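The Branthorpe Letters: Boxed Facsimile Edition

Published by Troncoso. Edited by Elba Aravena.
Available from 20 August 2019.

The Branthorpe Letters were written between a droving family on the inland stock routes and their relations in the town of Branthorpe. The letters concern cattle, debts, weather, a long quarrel about a boundary fence, and the price of boots. Historians of the pastoral frontier have quoted from them for many years, mostly from a typed copy which contained mistakes and left out whatever the typist found indecent or dull. With this edition it is possible for the first time to read the complete correspondence in the handwriting of the people who wrote it, together with a new transcription.

The box contains over 100 letters, reproduced at their original size and folded along the original folds. They are divided into four folders, one for each of the places from which the family wrote. There is also a set of 12 route maps, which Elba Aravena has drawn from the descriptions given in the letters and from the surveyors' plans, and a bound volume with the transcriptions, the notes and an index of persons, waterholes and stations.

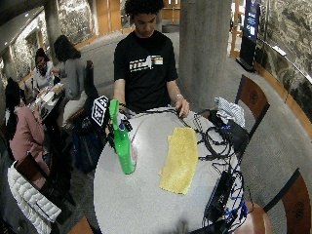 Spray bottle and yellow cloth on the round white table.

About the paper

The facsimiles are printed on Irix, an uncoated paper with a slight tooth. We made trials with a smoother sheet, but the pencil letters looked too black on it and the faded ink became almost pink. On Irix the grey of the pencil stays grey. Where the writer has crossed the page, that is, turned the sheet and written a second time over the first lines to save postage, the two layers can be told apart in good daylight. Please do not expect it to be easy reading. The transcription volume gives the two layers one after the other, with a small mark in the margin to show where the crossing begins.

Stains, tears and burn marks have been kept. Holes have not been cut out, they are printed as holes, so a reader who turns the sheet over will find the same shape in mirror form on the back.

About the transcription

Spelling has been left as it stands. The eldest daughter writes "cattel" in her early letters and "cattle" after she has been to school in Branthorpe, and it would be a pity to lose this. Punctuation was added only where a sentence could be read in more than one way, and every added stop or comma is in square brackets. Stock brands drawn by hand in the text are shown as drawings, with an explanation in the notes.

Names of Aboriginal people and places are given as the writers heard them. In the notes you will find the present spelling where it is known. Some passages use words and describe acts which are painful to read; the editor has discussed them in her introduction and has not shortened them.

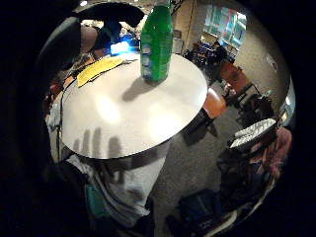
The maps are folded separately and are not attached to any folder, so that a map can lie open beside the letter that belongs to it. Each has a list of letters printed in the lower corner. The map for the Skolluvley crossing is larger than the others and was printed on both sides, with the dry season track on one side and the flood track on the other. If you refold it, please begin with the long fold, otherwise it will not go back into its sleeve.

The box

Cloth-covered board, dark brown, with a lift-off lid and a ribbon for raising the folders. The box closes firmly when it is new. After a few weeks the cloth relaxes and the lid goes on without force. It should be stored flat. A plain cardboard slipcase is supplied for the post and may be thrown away, although some libraries prefer to keep it.

About the editor

Elba Aravena came to the subject by way of shipping records, while she was looking for the wool buyers of a completely different family. She read the Branthorpe material in the reading room over several winters, and she walked a part of the eastern route herself one June — with a borrowed swag and, as she writes in the introduction, the wrong socks. She lectures on letters as historical sources and is now preparing a study of women's account books.

Editions

Library edition: box, four folders, maps, bound volume in cloth. Catalogue data is included on a loose card.
Reader's edition: the bound volume alone, in paperback, with the maps reduced in size. It has the same page numbers as the library edition, so that classes can work with both.

Ordering

There is a limit of 2 boxes per customer. Schools and historical societies which need more should write to the Troncoso office before they order. Boxes are sent by parcel post and need a signature. We can't replace single letters or maps, but if a folder arrives with a letter missing or folded wrongly we will exchange the complete folder. Please tell us the number stamped inside the lid.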